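# Fitness watches and step counters: the questions I keep getting

I review workout gear for people who would like to spend less on it. These are the questions that fill my inbox, usually starting in October when the new models show up.

**Do I need a fitness watch to get in shape?**

No. Your legs don't know what's on your wrist. If a number makes you take the stairs, fine, wear one. Plenty of people quit looking at theirs by spring.

**Is the calorie count right?**

I wouldn't eat by it. I wore the Dredero on my left wrist and the Okonkwo on my right for the same long bike ride. One gave me 700 calories and the other gave me almost 200 fewer. Both companies call their figure "personalized." I asked each of them how it's worked out and got a link to the sales page.

**What about heart rate?**

Better, as long as you're doing something steady. Walking and easy running were close to my chest strap. Lifting was a mess on both watches, and so was rowing. Tighten the band and move it up a little from the wrist bone before you write an angry email. That fixed some of it for me.

**Why is 10,000 steps the goal on everything?**

It's a nice round number. If you're at 2000 a day now, try adding a short walk after dinner and ignore the little ring that won't close.

**Can it tell how well I slept?**

It can tell you weren't moving much. Mine once gave me a great score for a night I spent on the couch watching a movie. I turned the sleep screen off and haven't missed it.

**Is the Triltovach subscription worth paying for?**

Not so far. You get a "readiness" score each morning, which mostly told me I was tired on days I already felt tired. The free version keeps your workouts and your maps. Check the cancel page before you start the trial, as it took me 2 tries to find it.

**Waterproof or water resistant?**

Read the fine print. I've swum with the Okonkwo without trouble, but the warranty that came with mine leaves out hot tubs and saunas.

**My gym gives a discount if I share my data. Should I?**

Ask what they keep, who else sees it, and what happens when you leave. The place I go to in Britport couldn't answer the second one at the front desk, so I pay full price.

**Do you ever like anything?**

Sure. The cheap clip-on counter I bought years ago still works and has never asked me to make an account. Jummai Igwe wrote in to say hers went through the laundry and kept counting, and I believe her, though I'd like to know how many steps it got in there.

**Do you take free samples?**

I don't. I buy them, and I sell them on when I'm done. Companies can write to me with corrections, and I'll post them if they come with numbers.
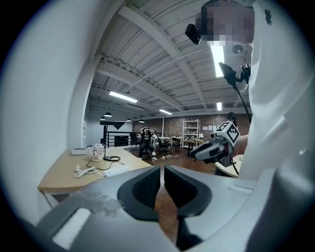
*White shirt, parquet floor, gear in hand.*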